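4.2 What a desk is for

By the second week we had given up asking people whether their desks were tidy. Everyone's desk was tidy, it seemed, or would be by August. 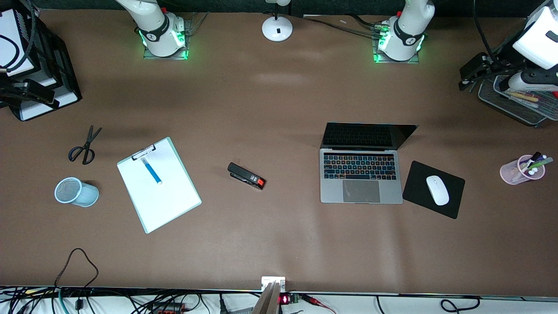
The more useful question was where a thing goes when its owner has finished with it, and the answer was usually "down". Of the 113 desk users who kept a diary for us at the Sadthorpe and Stultwood offices, most owned at least one container bought expressly for pens. Ownership proved a poor guide to where the pens were. A pen in use travels to the paper, and when the writing stops it stays there, having no reason to go home.

Figure 6. A work surface with stationery out: scissors, a light blue mesh pencil cup on its side, and a clipboard with a blue marker resting on its paper.

We call this resting on the job. It differs from what Chan terms drift, in which an object moves a little further from its place each day until it is officially lost and a new one is ordered. A marker left on a clipboard has not drifted. It is exactly where the next person will want it, provided the next person wants to write on that clipboard.

Containers raise a harder problem. Our coding scheme, drawn up by Wanting Lü over a long afternoon, at first assumed that a container was either full or empty. It had no entry for a pencil cup lying on its side, and the two coders at Stultwood disagreed about it with some warmth. One held that a cup on its side was still storage. The other held that it had become clutter and should be scored with the scissors. We settled on a third code, "furniture at rest", which pleased neither of them and was used 50 times.

Trays fared better. A tray cannot easily be knocked over, and it forgives careless aim. Diary keepers who were given one of the shallow Tason trays reported putting pens away more often, though several admitted that they counted a throw from the chair. We have let these stand. The effect on scissors was nil, and we return to scissors in Section 5.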